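### 3.2 Surface finish and perceived glare

Participants rated discomfort glare at a grey table under two lighting layouts. The first used a single row of ceiling fittings set parallel to the long side of the table; the second used the same fittings turned through a right angle. Output was held constant between layouts. In all, 465 ratings were kept for analysis after incomplete forms had been removed.

Ratings were given on the Kinis scale, in which higher values mean greater discomfort. Matt samples scored lower than satin samples in both layouts, and the difference was larger when the row ran parallel to the table. Gloss samples were left out at the pilot stage, as scores had gathered at the top of the scale and could not be separated. Dark matt finishes can still return a weak, coloured reflection along a curved edge (Figure 3), and this was treated as a separate item on the form.

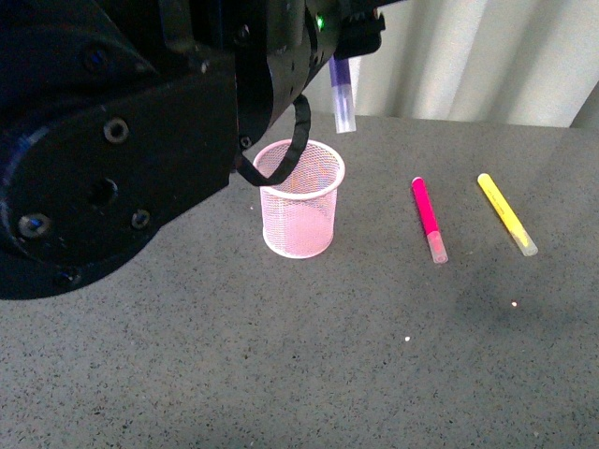
**Figure 3.** Matt black surfaces with faint blue reflections along some curved edges; grey table surface behind.

Tươi Lại objected that edge reflections should not be scored apart from general glare, on the grounds that untrained raters seldom tell the two apart. Her re-analysis merged the items and found the same ranking of finishes, with a smaller gap between matt and satin. We report the unmerged scores in Table 2 and the merged scores in the appendix.

Two limits apply. Seat height was fixed, so the viewing angle varied with the height of the rater. The satin samples prepared at Flekley in March were also slightly thicker than those from Jeseo, although no effect of thickness was found when the two batches were compared within the same layout.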